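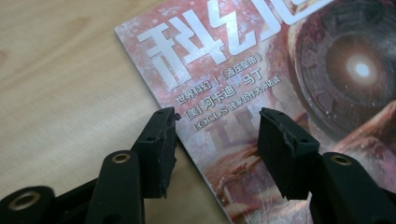 How often should the finger pads on a hand-held gripper be replaced?

The interval depends on the surface being handled, and pads should be changed when the contact edge no longer closes evenly, whatever the hour count says.

Vundilthorpe Technical Forum > Grippers and End Tools > Maintenance

Thread: Pad service on the hand-held units, paper goods station

a_banez
Station Lead

The above is the wording currently posted in our station manual. I am opening this thread because the manual gives no figure and two shifts have been reading it in different ways. The day shift replaces both pads at 500 cycles. The evening shift runs them until an operator reports a slipped pickup. Both practices comply with the text as written.

The station handles magazines, catalogs and folded mailers on a wood tabletop. The pads are the Tastley rubber-faced type. The attached view is from the unit's own camera, with a science fiction magazine between the fingers and the pads as they stand today. Comments on a fixed interval are requested.

Angelica Bañez

t.baluyot
Maintenance

Thank you for posting. The inner edge of the left pad is torn, with small pieces standing out from the face. The right pad has a ridge of worn material down its side. Under the procedure we follow at Cabrera, either condition alone would take the pair out of service.

We inspect at 100 cycles and replace at 500 or at the first visible tear. Pads are always changed in pairs. A new pad set against an old one closes off center, and the operator then makes up for it with the wrist.

rodel_e
Operator, evening shift

I must disagree in part. The edges are rough, but a magazine is picked up with the flat of the pad. On glossy covers I have found that a scuffed pad holds better than one fresh from the bag. Our shift logged 12 slips in February, and 75 percent of the total for the station came in the first hour after a pad change.

I would ask that any fixed interval take this into account before good pads are discarded.

t.baluyot
Maintenance

The first-hour slips are a known matter and should be treated separately. New pads arrive with a film from the mold. Wipe each face with a lint-free cloth and isopropyl alcohol, allow it to dry, then open and close the unit on a sheet of scrap cardboard before returning it to the table. If this step was left out, the February figures describe the film and say little about the wear.

A torn edge also marks paper. Loose rubber drags across the cover and leaves a gray line.

rodel_e
Operator, evening shift

The wipe-down is not in our copy of the manual. I will try it on the next change and report back. On marked covers, I have not had a return for that cause.

efren.pascual
Equipment Records

Two points for the record.

First, the 500 figure came from the Brernel service sheet and was written for cardboard cartons. It was never tested on coated paper.

Second, whoever changes the pads should check the pivots at the same visit. The arms on these units have brass-lined bushings. Hold the arm near the bushing and move it side to side. Any play that can be felt should be entered on the card. Uneven closing is sometimes blamed on the pads when the fault is in the linkage, and a new pair will wear crooked within days.

Please also record the screw condition. We have received two pads with rounded screw heads, both tightened with a power driver. A hand driver is required.

t_rakena
Training

Could the manual state which way the pads face? New staff have fitted them upside down on more than one occasion, and the unit will still close, so the error is easily missed.

a_banez
Station Lead

It can. Having read the replies, I propose the following text for the next issue of the manual.

Inspect both pads every 100 cycles under the bench lamp.
Replace the pair at any tear in the contact edge.
Clean new pads with alcohol and cycle them on scrap before use.
Check each bushing for play and enter the result on the card.
Tighten pad screws by hand.
Confirm pad direction against the drawing inside the case lid.

I have left out the 500-cycle limit until we have figures for coated paper. Both pads on the unit shown will be changed on Sunday, before the evening shift.

t.baluyot
Maintenance

I would keep an upper limit in the text, even a provisional one. Rubber hardens with age and a hard pad may show no tear at all. Otherwise I have no objection.

rodel_e
Operator, evening shift

I can accept the list without the limit. With the limit, I would wish to see the coated paper figures first. I will keep the old pads from Sunday in a labeled bag so they can be compared.

efren.pascual
Equipment Records

Please write the cycle count on the bag as well as the date. The last set reached me with neither.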